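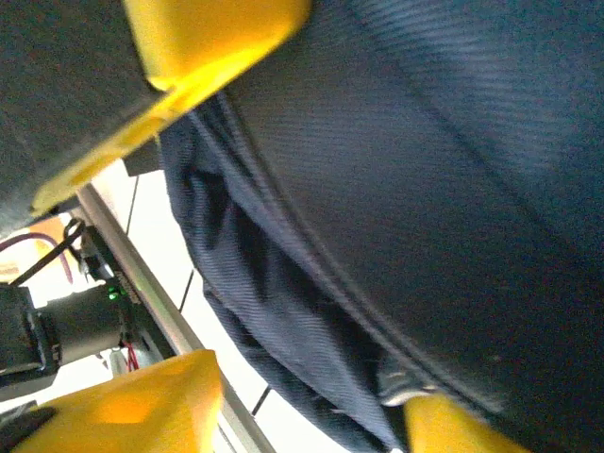 Resource-Backed Lending and the Small Exporter
Handout for the second half of the unit. Please bring it with you, since we will keep coming back to the Lononstead case.

Where we left off

Last time we talked about why a government that is rich in ore and poor in cash might sign a deal that pays for a railroad with metal still in the ground. Several of you asked very good questions at the end about who carries the risk when the price falls, and I promised to write something down, so let me try to do that now while it is fresh in my mind.

The basic arrangement

In an ordinary loan, the lender hands over money and the borrower pays it back with interest, in money. In a resource-backed loan, the repayment is tied to a commodity. Sometimes the borrower ships the commodity itself. More often the commodity is sold to a buyer, the buyer pays into an account that the lender can watch (you will see it called an escrow account or a collection account in the readings), and the loan payments come out of that account before the treasury sees a cent. Whatever is left over goes home.

Please hold on to that order of payment. Half the arguments in this literature are really arguments about who stands first in line at that account.

Our teaching case: Lononstead

Those of you who took the April workshop have met Lononstead already. It is our made-to-measure classroom country: landlocked, one big mineral, one good road. Its government wants a rail line to the port at Sillel, across the border. The lender is a state policy bank, and the builder is Nolte, a contractor from the lender's own country. Nolte is paid directly by the bank, so the loan money never passes through Lononstead at all. Students are often surprised by this the first time, and I was too, many years ago.

The loan is for 695 million dollars. The line is 261 miles long. The mineral is sold through a trading house called Grorari, which takes a fee for its trouble.

Fixed quantity or fixed value?

There are 2 versions of the contract in your packet, and I would like you to read them side by side.

In Version A, Lononstead promises a set tonnage every year. If the price drops, each shipment is worth less, and it is the contract's fine print that decides whether more tons must be sent to make up the gap. If the price climbs, the lender gets a very nice surprise unless there is a clause sharing the gain.

In Version B, Lononstead promises a set dollar amount every year. The tonnage moves up and down with the price. This looks safer on paper, and in good years it is, but think about what happens in a slump. The country has to ship more ore at the very moment ore is cheap, and the mines may not be able to keep up.

I go back and forth on which I would sign. Feel free to disagree with me in your paper.

Some words to know

Escrow account: an account held by a third party, with rules on who may draw from it and when.
Tied procurement: a condition that goods or builders come from the lender's country.
Sovereign guarantee: the government's promise to pay if the project company cannot.
Grace period: the stretch before repayments begin, usually while construction is under way.

For next time

Read both versions, paying special attention to the section on price reviews, which is short and easy to skip. Then write a paper of no more than 2000 words advising the Lononstead finance ministry on which one to accept and what single change it should ask for. A plain, well-argued paper will do much better than a fancy one. Drafts are welcome, and I am always glad to look one over if you are stuck.

Papers are due Dec 18, 2025, by the end of class.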